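Folding T-shirts on the bed vs. on a table 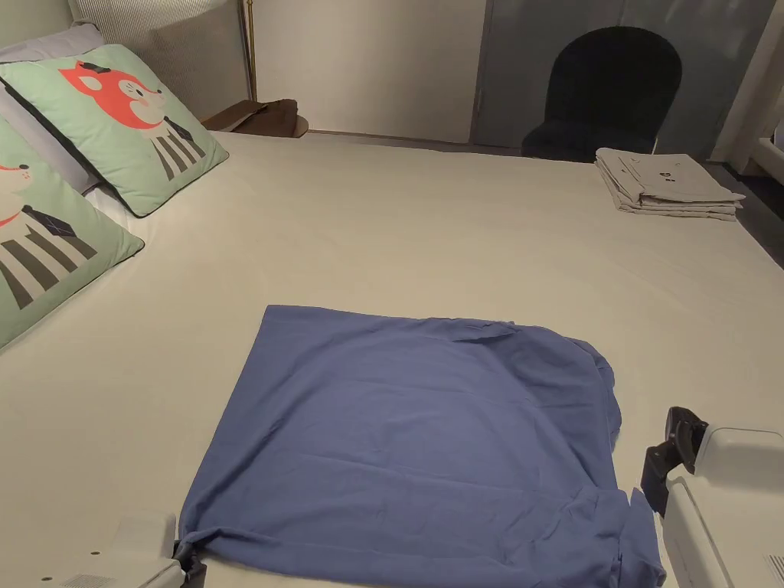
Babalola
Moderator, Laundry and Linens
Posted August 21, 2026

I fold all our shirts on the bed, straight onto the fitted sheet. Blue one laid out flat on it now. I smooth the body first, then bring the sides in, then fold up from the hem. My trouble is the right side. It bunches near the bottom and the fold comes out lumpy. Does anyone get a clean square on a mattress, or do I need to move to the dining table?

onance50
Table. A mattress gives when you press on it, so you never get the fabric flat. I switched in March and my stacks stand up in the drawer now.

Rillstead
Disagree. I've folded on a bed for years and it works fine if the sheet is tight. Yours looks smooth enough. Pull the hem and the shoulder at the same time before you fold anything. If you only pull one end, the slack goes to the other.

heltthorpe_360
Are you folding it face up or face down? Face down is easier for me. Sleeves go in first, then the sides.

Babalola
Face down usually. The table is downstairs and the dresser is up here, so I'd like to stay with the bed if I can.

onance50
Then put something stiff under the shirt. I used a big cutting board before I cleared the table. Any flat board will do.

Rillstead
A board is more trouble than it's worth for T-shirts. Dress shirts, maybe.

linen2036
Off topic, but where did you get the green cushions? My daughter wants the fox with the hat.

Babalola
They were a gift - I'll ask. There's no tag left on them.

heltthorpe_360
I move the cushions and pillows off before I start. Otherwise I run out of room for the piles after 4 shirts.

Babalola
I leave them up against the headboard. It's a large bed and I only use the middle. Tried pulling both ends like Rillstead said and the next shirt came out better. Still a small lump at the hem.

Rillstead
Check the side seam. On cheap shirts it twists after a few washes and no folding will fix that.

onance50
Agreed on the seam. Still say table.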